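**Handout 2: Grids, Bins and the Shared Table**
Layout and Sorting for Small Workshops, Room 422
Notes by Hauke Brandes, revised in April

Last session ended with the table, and I promised we would get to the tape. So get out a pencil, because tape is my favorite part of this whole course!

A large table is a wonderful thing and also a terrible place to put something down. Put a small screw on a big bare surface and you have to describe its position with words like "over there" or "near the corner, my corner, no, the other one." Lay a grid over the same table and suddenly every spot has an address. You can say "row two, third from the left" to someone across the room and they will go straight to it. You can clear the table one square at a time. You can put things back where they were after lunch.

## Covering the table first

You can tape straight onto a tabletop, and plenty of people do. I like to put brown kraft paper down first if the table is going to be in use for weeks. It takes pencil marks, it hides old glue, and when it gets too tattered you roll up the whole lot and start again with a fresh sheet.

- Cut the paper longer than you need and trim it after it is down.
- Smooth from the middle outward.
- Fasten the edges before any grid tape goes on.
- Date the corner in pencil (small, so it doesn't fight with your labels).

Pick a tape color that shouts a little against the paper. Dark blue on brown is terrific. Beige masking tape on brown kraft is a misery, and I speak as someone who once taped an entire table that way and then had to squint at it for a whole term.

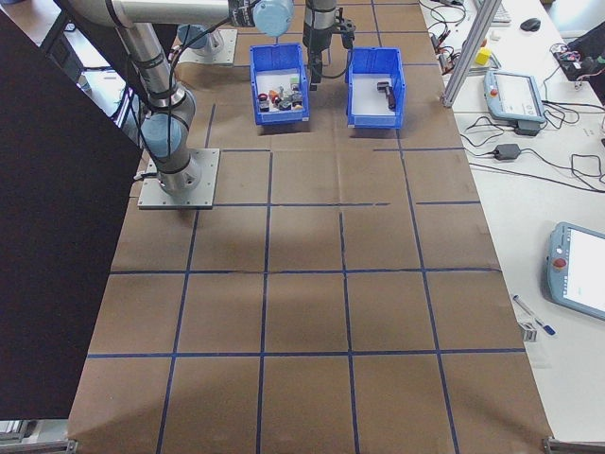 Now, where do the bins go? Put them where both hands can reach without leaning, and keep them close together if you are moving things from one to the other. The longer the trip, the more you drop. I also like a bin with a pale floor, especially for the small stuff: dark parts show up against it right away, and you spend far less time stirring with a fingertip.

## Mixed bins and single bins

Every workshop has a mixed bin. Please don't be ashamed of yours! The mixed bin is where you learn what you really own. Things of different colors and shapes end up in there because they were small and somebody was in a hurry, and going through them is oddly good fun once you have a place for each thing to land.

The method we will practice:

1. Put the mixed bin on one side and an empty one next to it.
2. Take out one item. Look at it. Say what it is, out loud if you are working with a partner.
3. If you know where it belongs, set it in its square on the grid.
4. If you don't, it goes in the second bin and you move on.
5. Go through the second bin at the end, all in one go.

Step 4 is the one that people skip. They stand there turning some mystery knob over and over while the rest of the pile waits. Let the second bin hold the puzzle for you. Torben Hellwig, who taught the evening group before me, called it the "ask later" bin, and the name has stuck so well that I've seen it written on lids in three different rooms.

For the exercise, use eight squares and label them before you start. Leave at least one blank. You will want it for a category you didn't think of, and finding that category is half the pleasure.

## Laying the lines

Start from one straight edge of the table and measure everything from there. If you measure each line from the previous one, a small error gets carried along and grows, and by the far side your squares have turned into something else. Our long rule in the cabinet is 725 mm, so mark both ends of the run and one point in the middle if the line is longer than that.

Pull out a good length of tape, hold it above the marks, lower the far end first, then the near end, and press along the middle last. Don't stretch it. Stretched tape creeps back and pulls its own ends up.

Crossings deserve a moment of your attention. You have a choice:

- **Run one strip over the other.** Quick and strong, with a slight ridge that small round things like to stop against.
- **Cut and butt the ends.** Flatter, but it takes a steady hand, and you may be left with a sliver of table showing in the joint.

Either is fine for sorting. What matters is that your eye can follow the line and close the square without help. A line can even stop a little early and the square will still read as a square, which I find delightful.

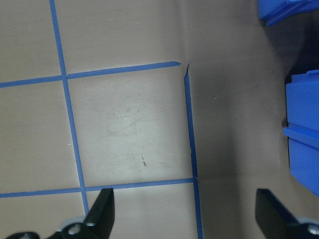

*Blue painter's tape at close range. Look at the strip ends and the small gaps between pieces.*

Torn ends and cut ends behave differently. A cut end lies down neatly and tells you plainly where the line finishes. A torn end is faster but tends to finish in a point, and a point is the first bit to lift when a sleeve goes over it. Use scissors for the outside border at the very least.

Keep an eye on the light, too. A surface with a bit of sheen can glare under a lamp, and a clear plastic washer in the bright patch is as good as invisible. Move the lamp, or crouch and look across the table from the side. Scuffs and smudges are nothing to worry about unless you catch yourself trying to pick one up (I have, twice).

## To do before we meet again

Tape a grid at home on whatever flat surface you are allowed to use, and sort one drawer on it. A kitchen table is perfect. Painter's tape should peel away cleanly from most finished tables, but test a short piece somewhere out of sight first.

Bring back:

- a quick sketch of your grid with the labels written in
- anything from your "ask later" bin that you still can't name
- one label you changed halfway through, and what you changed it to

Scissors and spare rolls are in the Kleinschmidt cabinet by the door. Please put the long rule back on its hook when you are done.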